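Countertop oven runs far off its dial setting. Recalibrate, or compensate?

Clarkormont Home Help > Small Appliances > Ovens and Toasters

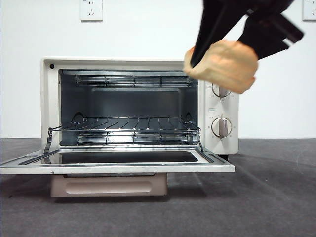

I am trying to get repeatable baking results from a small countertop oven and would like to know whether the thermostat can be adjusted or whether I should just work from a correction table. The unit is the usual layout, with the cooking chamber on the left, a narrow vertical control panel on the right and a door that folds down flat. It is sold under the Trandora name. The manual has one page on temperature and it only says to preheat.

What I have measured so far, using an oven thermometer hung from the middle of the rack:

Dial at 350 F, after a full preheat: cycles between 371 and 407, which is a swing of 36 degrees.
Dial at 300 F: the center of the cycle is high by a similar amount.
Dial at 425 F: high again, but the swing is narrower.

Toast is fine. Cookies are dark underneath before the tops have set. A small loaf of quick bread had a hard crust and a raw line down the middle. I tried lowering the rack, which made the bottoms worse, and I tried an insulated baking sheet, which helped the bottoms and added several minutes to everything.

The thermometer reads 212 in the steam over a boiling pot, so I trust it to within a few degrees at the low end. I have not checked it higher up.

Is there normally a calibration screw on these, and is it reachable without taking the case off?

Posted by oblique_rivet, 17th February
Viewed 159 times

canpolat_bench

Most small ovens with a mechanical dial use a bimetal or a capillary thermostat. You need to know which one you have before deciding anything.

Bimetal type. A strip bends as it heats and opens a contact. It is usually mounted behind the control panel, outside the chamber, so it is responding to the temperature of the panel cavity and only indirectly to the air around the food. The swing is wide. A figure of 36 degrees is ordinary for this type and no adjustment will reduce it. The set point can sometimes be shifted with a small screw in the center of the dial shaft, visible once the knob is pulled off. On many units that screw is sealed with a dab of lacquer, or the shaft is solid and there is no screw at all.

Capillary type. A thin metal tube runs into the chamber and ends in a bulb clipped to a wall. Look for it with the oven cold and unplugged. If the bulb has come out of its clip and is touching the wall or hanging near an element, the readings will be off, and putting it back in the clip may be the whole repair.

Before touching either one, check your measurement:

1. Empty the oven except for the rack and the thermometer.
2. Keep the thermometer off the walls and out of direct view of the elements as far as you can. A dial thermometer facing a glowing element reads radiant heat and will come out higher than the air.
3. Let the oven go through at least four full cycles after the first shutoff. The first overshoot is always the largest.
4. Record the high and low of each cycle and average the last three pairs.
5. Read through the glass. Opening the door on a chamber this small loses a large share of the heat, and the next cycle is useless as data.

If the average is still high by the same number of degrees at every setting, that is an offset, and a screw or a correction table will handle it. If the error changes with the setting, the thermostat is nonlinear and you want a table in any case.

Do not open the case to get at the thermostat unless you are used to mains wiring. The terminals are live whenever the cord is plugged in, including with the timer at zero on some designs.

My own oven is off by 25 at the low end and 15 at the top. I have a strip of masking tape on the counter beside it with corrected dial positions. It has been there since October and I have had no reason to do more.

loafpan1657

had the same thing, bought a different one, fixed

tare_and_zero

Agree with the first reply about the table. Adding something on the dark bottoms, which I think are a partly separate problem.

In a chamber with so little height the lower elements are close to the pan whatever you do. With both sets on, the underside of a dark pan takes up radiant heat much faster than the top of the dough does. Correcting the average temperature will help, but it will not make the two sides match.

Things that changed my results, in order of effect:

Light-colored aluminum pan in place of the dark one supplied.
Rack one position above center. You went lower, which is the wrong direction for this.
Two light pans stacked, with the air gap between them doing the work of an insulated sheet.
Smaller loads. A pan that reaches close to all four walls blocks circulation and the thermostat then sees something quite different from what the food sees.

For the quick bread, drop 25 degrees from the corrected setting, use a narrower tin and lay foil loosely over the top once it has colored. Keep the foil clear of the elements. Check the middle with a probe; mine is done at 200 F.

Adding mass also smooths the swing. I leave an unglazed tile on the rack and preheat for 20 minutes. The cycles get longer and the peaks come down. Check your manual first, as some makers do not allow anything extra in the chamber, and do not cover the crumb tray with it.

Comment from oblique_rivet

Pulled the knob. Solid shaft, no screw. Reran the test with four cycles and a foil shield between the thermometer and the elements, and the average at 350 came down to 376. Making a table. I will try the higher rack with a light pan next.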